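Print this post | E-mail this to a friend
Filed under: Skin, Moans, Things I Bought
Reading time: 4 minutes

So I've had a bit of a falling-out with a moisturiser.

Regular readers will know I'm easily led when it comes to anything in a nice jar. I'd seen the Lomau overnight balm all over the place since December, and when my usual cream ran out I thought, go on then, treat yourself. It's meant for dry, grumpy winter skin, and mine is about as dry and grumpy as it gets. The lid said "gentle" and the box said "gentle" and the little leaflet said it as well, so I'm afraid I took them at their word and slapped it on like butter on a crumpet.

By 2 in the morning I was wide awake with cheeks like a pair of hot water bottles. I washed it off (cool water, no soap), stood over the sink for a while feeling sorry for myself, and went back to bed with a damp flannel on my face. In the morning I had a red patch from each ear to the corner of my mouth and it was tight and itchy and horrible.

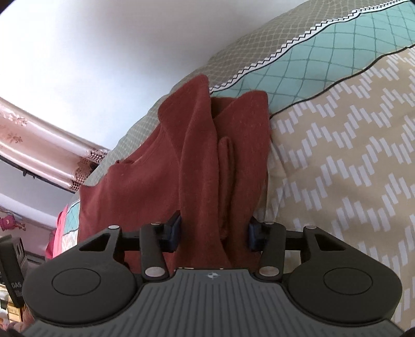 The first thing I did was the thing I should have done before, which was read the ingredients. They're printed on the underside of the box in letters the size of a flea. I got as far as "parfum" and then a string of plant oils, citrus ones mainly, and I know perfectly well that I don't get on with scented things! I had the same trouble years ago with a bubble bath. But it smelled so lovely in the shop, and I think I'd decided that anything that smelled like a lemon grove must be good for me.

Then I rang the chemist's. I go to Allum on the corner, as they never make you feel silly. The pharmacist asked whether I had any swelling round the eyes or lips, or any trouble breathing (no to both, thank goodness – those would have meant getting help straight away) and told me to stop using everything. Everything! No cleanser, no serum, no make-up, only a plain unscented ointment until it settled. She also said to take a photo each morning so I could tell whether it was getting better or worse, and to see my GP if it blistered or carried on spreading.

I've since written to Lomau. I was quite polite. I gave them the batch number and told them what had happened, and I had an e-mail back the next afternoon offering me a refund and, I'm not joking, a voucher for 500 loyalty points to spend on more of the range. The points don't even get you a lip balm. I checked, and the lip balm is 1580. I've taken the refund.
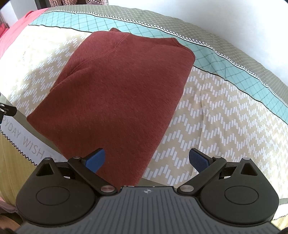 Rust-red jumper, folded up on the bed.

A few of you have asked on the other post what I'm using now, so I'll say, though please don't take it as advice because my face is not your face. I've got a tub of the Vukadinović plain barrier cream, which a neighbour swears by, and which looks and smells of absolutely nothing. It's thick and a bit draggy and you have to warm it between your fingers or it sits there in lumps. It took me a good few days to dare to put it on my cheeks. I did the patch test first this time – a dab on the inside of the elbow, twice a day for a week, and no cheating. I used to think patch tests were for other people, the sort who read the manual for the toaster.

I'm also off hot showers on my face, which I miss dreadfully, and I've stopped with the scrubby mitt. 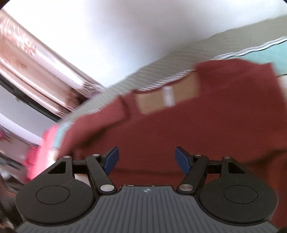 Money-wise it could have been worse. The balm was on offer, and the refund turned up without any chasing. What annoys me more is the half shelf of other stuff I'm now too nervous to open. There's a Vukismont night oil in there that I've had since my birthday, never touched, 66 drops a bottle or some such daft claim on the label, and the second ingredient is orange peel. If anyone local would like it, it's yours. Sealed, in its box, come and get it.

The redness has nearly gone now. There's one flaky bit left by my left ear that I keep picking at and shouldn't. I'm back to mascara but no foundation yet, and I've got a work do coming up so I'd quite like to be a single colour by then. If you've found a foundation with no scent in it that doesn't go cakey over dry patches, do leave me the name in the comments, and tell me how long you've been using it.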